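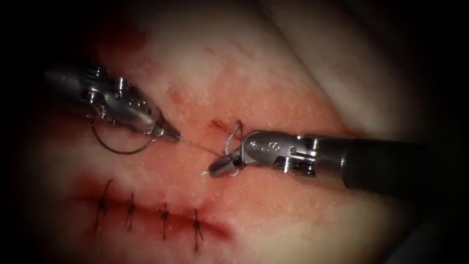 Cluren app review: short local videos, after 18 days of use

I installed Cluren in April, when a colleague sent me a clip from it and I could not open the clip without the app. My plan was to watch it and delete the app the same evening. I kept it for 18 days and then I decided to write this review, which is my second one for a video app (the first was for Wovon, last year).

Cluren is a free app for watching and posting short videos about the place where you live. You choose a city or a district, then some topics, and you get a feed. There is no music library and there are no dance challenges. Most clips are between one and three minutes long and somebody is explaining something: a new bus line, a small bakery, how to renew a document at the city office. I found this calm and useful.

Registration

You need an e-mail address and a phone number. The code by text message came on the second try. After this the app asks for access to contacts, location, microphone and photos, all in one row. I refused contacts and nothing bad happened, but the same question came back four times in the first week. I think one refusal should be enough.

Watching

The feed plays smoothly on my phone, which is three years old. Subtitles are made automatically and they are better than I expected, also for speakers with an accent like mine. You can make the text larger, and you can slow down the speech a little. For people who learn a language this is very good.

What I do not like is the search. I typed the name of my own district and got 428 results, in no order that I could understand. Some clips were from two years ago, and the date is shown only when you open the clip and press the small arrow under the title. There is a filter for "recent" but it forgets itself every time you close the app.

Posting

I uploaded three videos. Every upload goes to a review by the editors before it is public, and the waiting time is very different. My first clip, about the repair of a footbridge, was accepted in less than one day. The second needed five days. The third was refused with the sentence "does not meet quality guidelines", and I could not find where these guidelines are written. I wrote to support and received an answer from Emiliano Carretero, who was polite and sent me the list – the sound was too low. I recorded it again and it was accepted.

The editor inside the app is simple. You can cut, add text and change the volume. You can not rotate a clip, so do this before in your phone gallery. My best clip has now 2,293 views, and this is more than all my clips on Wovon together.

Battery and data

One evening of watching, roughly 14 percent of my battery. There is a data saver, but it is hidden under "Playback", then "Advanced". Please turn it on if you watch outside of your home.

Compared with others

Wovon has a better search and many more users, but the advertising there is too much for me. Rathore looks nicer and it starts faster, however there are almost no local videos outside of the big cities. Cluren stands between them. It shows one ad after every ninth or tenth clip, and you can skip it.

I would recommend Cluren to people who recently moved to a new city, and to those who like to film small things from their street. If you want comedy or sport, you will be bored quickly. Four stars from five. I take away one star for the search and for the repeating question about contacts.

Updated May 2, 2022: the new version remembers the "recent" filter. The date of the clip is still under the arrow.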